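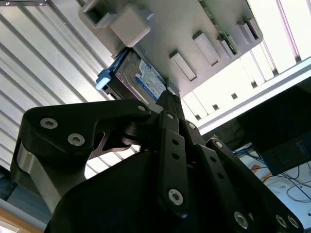 Has the Orkine register cut bike theft in Durnance?

The police department says it has, but the numbers it has released so far don't prove it.

The department put out a two-page update on the register in July 2022, under a headline calling it a success. Officers recorded 513 stolen bikes in the 12 months after Orkine opened to the public, compared with 564 in the 12 months before. The update credits the drop to "owners taking part" and asks the town to pay for the register for another three years.

A drop is a drop, and 51 fewer families had to walk home. But the update doesn't mention that the front desk at the Kiltovetti station closed in February, and that people in that part of town have had to report bike thefts online or by phone ever since. Anyone who has tried the online form knows it asks for a serial number on the first screen and won't go further without one. How many people gave up at that point is not in the update. A department spokesperson said the form was "under review" and that there was no evidence of missed reports. Asked whether anyone had looked for such evidence, the department did not reply.

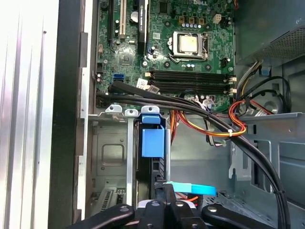 CRIME & SAFETY | LOCAL

The register itself is less complete than it sounds. It holds 2,559 bikes, according to the update, and that is the number printed on the posters now up along Sultana Street. Only 1,614 of those entries include a serial number. The rest list a color, a make or in some cases just the owner's address, and it is hard to see how an officer standing over a black mountain bike in somebody's garage would match it to any of them.

The update also gives no figure for bikes returned. That was the main promise when the register was announced – that a stolen bike with an Orkine sticker would find its way home. Officers said at the time that returns would be published every quarter. No quarterly figures appear on the department's website, and the spokesperson would say only that returns were "encouraging" and that a full count would follow once records from the two stations had been merged. 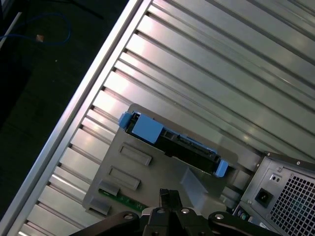 There is also the question of where the thefts are happening. The update treats Durnance as one place, with a single total for the whole town. Riders who lock up near the Kiltovetti rail stop have complained for years that the racks there are poorly lit and badly placed, and a new lamp was promised last winter. It has not been installed. If thefts have gone down on Sultana Street and up at the rail stop, the town total would hide it.

The department said a breakdown by area could be requested in writing. This site has asked for one, along with the number of bikes returned and the number of online reports started but never sent.

The council is expected to vote on the funding request after the summer break. Registration remains free, and owners can add a missing serial number to an existing entry at any time.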